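Search this site
Enter keywords
Go

The Kitchen Drawer Does Not Need a System

My sister-in-law sent me a link in June to a drawer organizer. I had not asked for one. She had been at our place for supper, had gone looking for a peeler, and had come away with the impression that I was living in some kind of distress.

The organizer was from a firm called Stisavis, and it came with a booklet. I want to talk about the booklet, and about the whole business of home organizing, which I have watched for a good many years now with my arms folded.

The booklet told me that everything in my home should have a home. I have read this sentence in so many places that I no longer know who said it first. It sounds like sense. Then you try to apply it to a real object, say the small brass hook that came off the back of the bathroom door in the last apartment, and you find that what it means is that you must either build a place for the hook or throw the hook away. I have done neither. The hook lives in the drawer with the peeler. When I want it I know where it is.

Let me be fair to the other side for a minute. There are people who can't find their keys, who buy a third roll of packing tape because the first two are lost, who pay a bill late with the money sitting right there in the account. I have been one of these people. A bowl by the door fixed the keys. It cost nothing, being a bowl I already had, and I did not need a course.

A course is what Jurgita Lepik took. Jurgita and I shared an office for years, and I mention her by name with her permission, which she gave on the condition that I say she still thinks I'm wrong. The course was run by an outfit called Kanness and it went on for 90 days. Every morning there was a task. Some of the tasks were what you'd guess: the medicine cabinet, the coats. Others were about how she felt. She was asked to write a letter to her garage.

I asked what she put in it.

"Mostly I said sorry," she told me.

By the end she had a very tidy garage. I have seen it and I won't pretend it isn't nice. You can walk all the way around the car. She also had a list of things she had given away, kept on the Kanness app, and the list stood at 1163 items. The app had congratulated her at several points along the way. What I wanted to know was how many of the 1163 she had since bought again, and she went a little quiet, and then said the waffle iron, and the good scissors, and a tent.

I don't tell this to be mean about Jurgita. I tell it because the app does not count the tent. It counts only in one direction. Any method that keeps its own score will do this if you let it, and I have yet to meet one of these methods that publishes the number of people who went out and bought another tent. 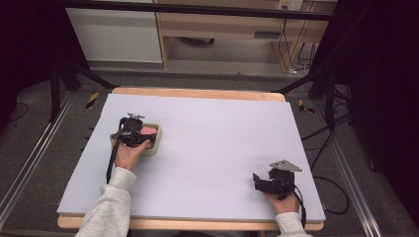 The trade has a second claim, and it's the one I have the most trouble with. It says that a tidy room makes a calm person. I have heard this stated as though it came down from a laboratory. Sometimes there is a mention of studies. I have asked, in a friendly way, which studies, and have been sent to a blog, which sent me to another blog, which had a picture of some lemons.

Maybe it's so. I can believe that a person who is drowning in laundry feels worse than a person who isn't. But look at which way the arrow might run. A calm person with a free afternoon and a decent back is going to have a tidier house than a worn-out person with two jobs. If you then go around and ask them both how they feel, you will get exactly the result the organizers want, and you will have learned nothing at all about baskets.

My grandmother kept a house you could have done surgery in, and she was one of the most anxious people I ever knew. She ironed dish towels. She would get up from her own birthday cake to wipe the counter. My uncle, her son, had a workshop where you had to move something in order to stand anywhere, and he whistled all day long. I know that two relatives are not a study either. I'm only saying they are two more than I was shown.

Then there's the price of it. A set of clear bins for one pantry shelf from Ravn, which I looked up so that I wouldn't be talking through my hat, came to 131 dollars before tax. That's for one shelf. The bins are for holding things that already came in boxes. You take the rice out of its bag and pour it into the bin, and you throw away the bag, which had the cooking time printed on it, and then you buy a label for the bin that says RICE. My wife points out that the bins keep out moths. So does a jar, and we have jars, because we eat pickles.

What bothers me more than the money is the time, and how it never gets entered anywhere. Carolina Sampaio, who lives across the landing and is a much more patient person than I am, went in for the pantry bins in a big way last winter. She showed me the shelves and they were handsome. She also told me that when she comes home with groceries now it takes her a good half hour to put them away, where it used to take as long as it takes to open a cupboard and shove. The bins have to be washed between fillings. The old rice has to come out before the new rice goes in, or you get a layer at the bottom from some earlier age. She says she likes doing it, with the radio on. I believe her, and if she likes it, then good. It's a hobby, like trains. But it was sold to her as a way to save time.

I think the word "system" has a lot to answer for. You used to put things away. Now you have a system for putting things away, and a system can break down, and when it does there is someone to sell you the next one. I noticed that the Stisavis booklet has a chapter near the back called "When Your System Stops Working." It is the longest chapter in the book. That seems to me a strange thing to print in something that is supposed to settle the question of forks for good.

And the advice changes. I'm old enough to remember when the great thing was to buy in bulk and store it, and magazines ran pages of basements with shelves to the ceiling. Then we were told to own next to nothing. A newer company, Pukach, has lately been saying that bare rooms are cold and that we ought to "curate our clutter," for which they sell a tray. I don't hold it against anybody for changing their mind. I would only like to see one of them admit that the last round of advice was theirs, too, and that some of us still have the shelves.

A reader once wrote to tell me that I was defending filth. I'm not. I wash the floor. I have thrown out plenty in my life and felt fine about nearly all of it – there was a coat I'd like back. When my father died we had five weeks to empty his house, and I would not wish his hallway closet on anyone. If you have ever done that job you come home and look at your own closets with a cold eye, and you fill a few bags, and you should. It's a decent impulse and it passes by itself in a week or two, and you didn't need to subscribe to anything.

My quarrel is with the idea that there's something wrong with a person who has a messy drawer. The messy drawer is where the useful things are. Ours has string in it, and a tape measure, and birthday candles, and the key to the radiator, and a deck of cards with the four of clubs missing. People have tried to tell me that this is five categories. To me it is one category, things you want in a hurry, and that is why they are all in the same place at waist height next to the stove.

I did try the organizer, by the way. My sister-in-law bought it for me in the end, and I'm not a monster. It has slots that widen and narrow. I spent an evening on it, and found that the tape measure was too fat for any slot, and that the string wanted to be in all of them. The peeler fitted beautifully. For most of July the peeler lay in its slot on its own with everything else heaped around the sides, and then we needed the organizer for something in the shed, where it now holds drill bits and is very good at it.

She was over again last month. She opened the drawer without asking, took out the peeler, and did the carrots. It took her maybe three seconds to find it. I didn't say anything, and neither did she.

Letters about this column can be sent through the contact page. All columns copyright the author; please ask before reprinting. Back to top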